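Gestell: a small collection of tabletop tidying pictures

Hello, and thank you for stopping by! Gestell is a set of 1043 pictures of everyday things left on tables: bottles, cans, balls, the sort of odds and ends that pile up in any room where people sit down for a while. I started it because I wanted a plain, friendly set for sorting practice (what goes in the recycling, what goes back on the toy shelf), and it grew a good deal larger than I had planned.

What you get

The pictures are split into two folders. The one called "sorted" holds 700, each with a short note listing the objects and where I think they belong. The rest are in "unsorted" and have no notes yet, so please don't train or test on those as if they did. I'm working through them in the evenings, a handful at a time, and the next batch should be ready in June.

How the notes are written

Every object gets one of 7 labels: drink container, toy, dish, paper, cloth, tool, other. Bottles and cans share a label, whatever they are made of, and the material goes in its own column. I went back and forth on that one for ages! There is also a column for posture, with "upright" or "on its side", which is handy for cans and bottles and gets left blank for balls.

If you can't tell from the picture whether a container still has something in it, please write "unknown" in the contents column. A bottle can look empty in its lower half and I would still like a second pair of eyes on it.

Known problems

Glossy tabletops give soft reflections, and a few early notes listed a reflection as a second can. I fixed 30 of these on Mar 24, 2022, but do write to me if you find another.

Typical table, with a bottle, a can on its side and an orange ball:

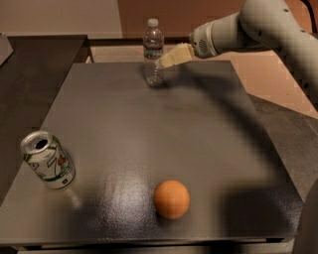

Credits and contact

Collected and labeled by Bronwyn Tautahi. Corrections are very welcome, even tiny ones, and you can send them through the project page.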